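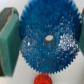
Ticket: Hub pose estimate jumps on blue gear during mesh step
Project: Tarau gear assembly cell
Component: perception / wrist camera
Reported by: Gitimwood integration
Assigned to: Stavros Papadakis
Status: Open, workaround in place

Summary
The gear pose node loses the hub center on the large blue gear once the fingers are closed on it. The estimate moves sideways by up to 23 pixels between consecutive updates while the arm is holding still. The mesh planner takes each jump as real motion and replans, so the approach to the small red gear never settles. The node does not report low confidence when this happens.

Steps to reproduce
1. Start the cell with the default Tarau config.
2. Grasp the blue gear and move to the pre-mesh pose above the red gear.
3. Hold the arm still and log the pose topic for 30 seconds.
4. Plot hub x and y against time.

Expected: a flat line with a pixel or two of noise.
Got: steps between two or three fixed positions. One is the hub. The others are on the glitter.

Notes from Stavros
The blue gear has sparkly material all over its face, and there are two dense bright patches, one on each side of the hub. The hub is pale gray to silvery white. The detector thresholds on brightness first and then picks the best blob, so it has three candidates and the score between them is close. The patch on the right is the worst one — it comes out nearly white against the blue.

Tried so far
Lowered exposure. Patches got smaller but the tooth edges got noisy, and the phase estimate needs those.
Raised the brightness threshold to 242. Fewer false hits, but the side wall of the hub drops out and the center shifts.
Median filter before the threshold. Helps with single specks, does nothing for the dense patches.
Swapped in the Ditex blob scorer. Same result, slower.
Masked the green fingers using the known gripper width. Worth keeping, not related to the jumps.

The rim fit is better behaved. The small pointed teeth show up well against the pale background at the bottom and on both sides. At the top the gear runs out of view, so the fit has to work with a partial circle. It handles that if the top arc is excluded up front.

Workaround
Set hub_source to rim_fit and rim_min_points to 125. Restart the pose node after changing either one — they are only read at startup.

Still to do
Reject any hub candidate too far from the rim center.
Make the node publish low confidence when the top two scores are close.
Ask Zacharopoulos if the planner can hold its last target for a few updates before replanning.
Rerun step 3 with the workaround on Friday and attach the log.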